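How do you go shopping for a robot?

I get asked this a lot when I visit schools, usually by somebody in the front row who has already decided they want one for tidying their bedroom. So I thought I'd write it all down. My job is helping small businesses work out what machines to buy, and I spend far more of my week with a pencil and a calculator than I do with robots. Sorry about that!

Let's pretend you run a fruit shop. I'll use one called Bellcombe, as they came to me last October and said I could tell you about them. Bellcombe packs mixed fruit boxes. A box might have a big orange in it, a couple of plums, something tiny and yellow, and something knobbly that you don't know the name of. They wanted a machine to put the fruit in the boxes, and they wanted to know what it would cost.

The first thing I asked wasn't about money at all. I asked, "What does it have to pick up?"

Try this at home (ask first). Pick up an orange. Now pick up a grape. Did you notice your hand do something different? You opened your fingers wide for the orange and then made a little pinch for the grape, and you squeezed the grape much more gently, I hope. You did all of that without a single thought. A robot has to have it all planned, and most robots don't have a hand like yours. They have a gripper, and lots of grippers have just two fingers that open and close like a crocodile's mouth.

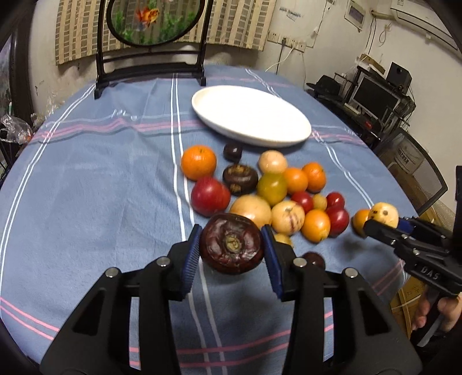 So before Bellcombe spent any money we made a list of every fruit they sell, from the biggest to the smallest, and next to each one I wrote whether it was hard or squashy, smooth or bumpy. It took ages. It was also the most useful page in the whole plan, and it didn't cost a penny apart from the biscuits.

Now, the parts. When people say "how much is a robot?" they are usually thinking of the arm. But buying only the arm would be like buying a bicycle with no wheels. Bellcombe's shopping list had 5 things on it:

The arm, which does the reaching.
The gripper, which does the holding.
A camera, so the machine can find the fruit.
A computer, to work out what the camera is looking at.
A strong table that doesn't wobble.

I would have forgotten the table if my friend Weidong Song hadn't reminded me. He once planned a lovely machine for a bakery and then had to go back and ask for more money, all for a table. He still goes a bit pink when I mention it, so of course I mention it all the time.

Then there is the part you can't put in a basket, and that is teaching. A lot of new robots learn by copying people. Somebody holds a gripper in their own hand, with a camera fixed to it, and picks things up over and over while the camera records what happens. The computer studies all those goes and slowly gets the idea. Somebody has to be paid to do that picking up, and it isn't quick, so it goes in the budget as well. (A budget is just a list of what you think you'll spend, written down before you spend it. You could make one for your birthday party.)

I asked two companies for prices. Flalari had the cheaper gripper, and Dubey had one that cost more but came with 13 spare finger pads. Pads are the grippy bits on the ends of the fingers, a bit like the soles of your trainers, and like your trainers they wear out. Bellcombe's owner liked the cheap one very much until we added up what the spares would cost on top. After that there was hardly any difference, and she had a good long think and went for Dubey.

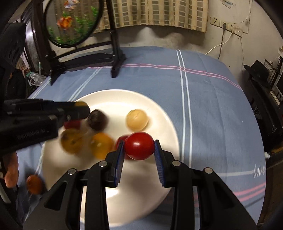 Tomatoes deserve a quick word (yes, they're a fruit, and yes, you can argue about it at dinner). A ripe tomato is a brilliant test if you're thinking of buying a gripper. Squeeze too hard and you've got soup - too softly and it drops. I always ask the people selling a machine to let me bring my own shopping along, and I bring the ripest ones I can find.

We also did something I'd tell anyone to do with a big buy, and that was to borrow before buying. Bellcombe hired one arm for 4 weeks and kept a notebook beside it. Every time it dropped something, somebody wrote down which fruit it was. The project needed a name for the front of the notebook, and the owner's daughter chose Planness, which she says is a real word. I've stopped arguing.

The notebook told us the machine was good with oranges and not nearly so good with the little fruit. So the plan changed. The robot would do the big round things, people would carry on doing the small ones, and they'd need one arm instead of 2. That left a nice lump of money over, and some of it went on a better table.

If you'd like to have a go yourself, choose a job in your house, say putting the socks away. Write down everything your robot would need to pick up, then every part you'd have to buy, then who is going to teach it. Leave a space at the bottom for the thing you've forgotten. Mine is nearly always the table.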